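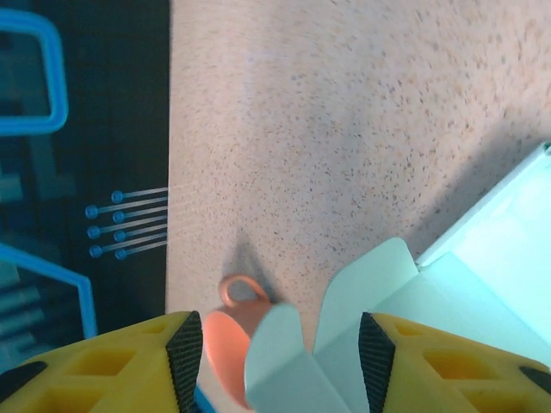

Speckled beige tabletop with a dark mat printed in blue.

Kerekes School of Interior Studies
Home Furnishing I
Handout 4: Framing and Hanging Works on Paper
Instructor: Anikó Virág
Studio assistant: Wen-hsiung Kan

Scope of this handout

The previous unit dealt with wall color and the fall of daylight in a room. The present unit covers the selection of frames for prints, drawings and photographs, the use of the window mount, and the placing of finished pieces on a wall. Oil paintings and other works on canvas are treated in the spring term. Students should read these notes before the studio session and bring one unframed work on paper, no larger than 26 inches on its longer side.

1. Terms

Window mount. A sheet of thick board with an opening cut in it, placed over the work. In American shops it is often called a mat; both words are used in the reading. The mount keeps the paper from touching the glass and gives the eye a margin.

Backing board. The rigid sheet behind the work. Boards sold as acid-free are required for anything the owner intends to keep. Ordinary cardboard discolors paper over time and should be replaced when an old frame is opened.

Glazing. Glass or acrylic sheet. Acrylic is lighter and safer over a bed or in a child's room, but it scratches easily and attracts dust.

Rabbet. The recess on the inner edge of the frame that holds the glazing, mount, work and backing. Its depth must be checked before a thick mount is ordered.

Hinge. A small strip of tissue or linen tape by which the work hangs from the backing board. Two hinges along the top edge are sufficient for most small works.

2. Proportion of the mount

The usual practice is to allow a margin of 2 to 4 inches on all sides. A narrow margin suits a dense pattern or a poster. A wide margin suits a small drawing, which otherwise looks lost on the wall. Many framers make the lower margin slightly deeper than the others. When the margins are exactly equal, the work can appear to slip downward.

The mount should be no wider than the frame molding can carry in appearance. A very thin metal frame with a very wide mount reads as modern and formal. A broad wooden frame with no mount at all reads as rustic, and is common for printed maps.

Color should be chosen with the work lying on the board in the light of the room where it will hang. White boards differ a good deal from one another, and a cold white beside cream paper makes the paper look soiled. Samples of the Revard and Clitel board ranges are kept in the studio cabinet and may be signed out overnight.

3. Height and spacing

A single picture is normally hung so that its center stands at or a little below the eye level of a standing adult. For class exercises, use 60 inches from the floor in rooms where people stand, and lower the work in dining rooms and studies, where it will mostly be viewed from a chair.

Above a sofa or sideboard, the picture or group should span at least half the width of the furniture. If the sofa measures 80 inches, a single small print above it will look stranded, and a row or a grid should be considered.

Groups are planned on the floor first. Cut paper templates to the outer size of each frame, lay them out, and tape them to the wall before any hole is made. Gaps within a group are kept even. The gap matters more than the alignment of the edges, especially when the frames are of mixed sizes.

4. Fixings

Weigh the framed work. Select a hook rated above that weight. Plaster, drywall and brick each call for a different fixing, and the table in Chapter 4 of the course reader should be consulted. Two hooks placed apart keep a wide frame level better than one in the middle. Picture wire should be fastened about a third of the way down the back of the frame and left with a little slack.

Do not hang works on paper over a radiator, opposite an unshaded south window, or on the inner face of a cold outside wall without spacers.

5. Assignment, due in September

Each student will submit a wall elevation drawn to scale, showing a group of framed works in the Wotside model apartment. State the frame, mount color and margin for each work, the height of the center line, and the fixing proposed. Attach one page of notes explaining any departure from the practice set out in section 3. Drawings without dimensions will be returned unmarked.

Questions about materials should be addressed to Wen-hsiung Kan in the studio before 4 p.m.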